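Small Things: the bag and pocket gallery
Posted by Evie Dawber, 2/18/26

Right, the small things page, as promised to everyone who asked after the big clear-out in November. I did the wardrobes then, and the cupboard under the stairs, and I was very pleased with myself and told everyone. What I didn't do was the bags. I own more bags than anybody with one pair of shoulders can use, and every one of them had gone back on its hook with its insides still inside.

So over the last few weeks I've been tipping them out. It's surprisingly good fun! You get the odd coin, you get receipts so faded they've gone back to being plain paper, you get a hairgrip in every lining (I don't even wear hairgrips any more). And you get the things that have a proper claim to being carried about, which is what I wanted this page to be for.

My rule, which I made up on the bus from Hebden and have mostly stuck to, is that anything coming out of a bag goes into one of two heaps. Either it earns its place or it's just been getting a free ride. Lip balm earns its place. A loyalty card for the Plastilmont garden centre, where I have been exactly once to use the loo, doesn't. A folded carrier bag earns it. A second folded carrier bag, all right. By the fourth you're a shop.

The green canvas one was the worst. I had that bag for every trip to Briststead when my sister was moving house, and it had a whole year at the bottom of it: train tickets, a tape measure, a sachet of brown sauce (intact, thank goodness), picture hooks, and a raffle ticket, number 173, which I'd kept because I was so sure about it. I have no idea what the prize was. It's gone in the recycling, and if you drew it and I never came up to claim my bottle of something, please have a drink on me.

The smart black one had hardly anything in it, because it only goes to weddings. One pen, one mint, and an order of service that I put back.

Then there's the rucksack. I'd been dreading the rucksack - it has pockets inside its pockets - but a good half hour with the handheld vacuum and it was like new. I found my spare door key in there, the one I'd had recut in Lemville at a cost I won't repeat. So now I have the spare and the spare's spare, and both of them have gone on a hook by the door where they can keep each other company.

A few of you wanted to know how I store the bits now. It's not clever. I've got a shallow tray in the hall and whatever I use goes back in the tray when I come in, and then when I change bags I only have to scoop from one place. Before that I was carrying three lots of everything and still never had a plaster. Some 30 little items live in the tray at the moment, which sounds a lot until you start adding up hair bobbles.

Tissues I feel strongly about. I like a soft pack, the sort that squashes down beside a purse and doesn't turn into confetti the minute you unzip anything. The little pocket ones are fine for a handbag, but for a long journey, or a cold, or a film with a dog in it, I want the bigger kind you pull out a sheet at a time. And three-ply! I used to think the ply business was nonsense, and then I had that awful streaming cold in the autumn and got through a thin own-brand lot and came out of it with a nose like a beetroot. Never again.

Keyrings are the other thing. I don't put many keys on mine, it has to be said. They go on zips, so I can find the right zip without looking, and on the rucksack so that I can tell it from every other rucksack on the luggage rack. I've been through plain leather ones and a torch one and a bottle opener that bit a hole in my coat lining, and the ones I always come back to are the little characters. They're daft and they make me smile at the station, and I think a grown woman can have that.
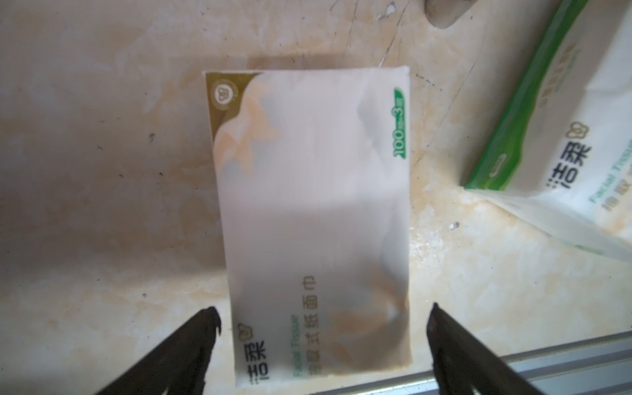

Facial tissues, three-ply, 100 to the pack. Lovely wrapper on it too, with the gold in the corner and those soft peachy leaf shapes. 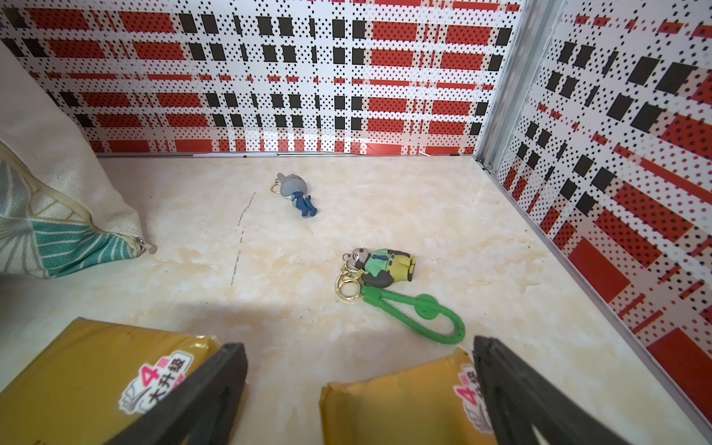 Rabbit in her blue police-style uniform, sloth in a green shirt and dark tie. The sloth has the bigger ring. I'd have him on the rucksack and her on the purse zip, but I could be talked round.

Comments

Eckhard Kettler
Keep the characters for the bags and never put house keys on them, is my advice. The figure swings about, the loop it hangs from slowly opens, and one day you reach home with half a keyring. If you must, swap the ring for a proper split ring, the flat sort that hurts your thumbnail. I would also tuck a figure inside the side pocket before a train journey, as they catch on seats and other people's coats. On tissues I agree with you completely, although I still buy the thin ones and complain. Will you be doing the coat pockets next?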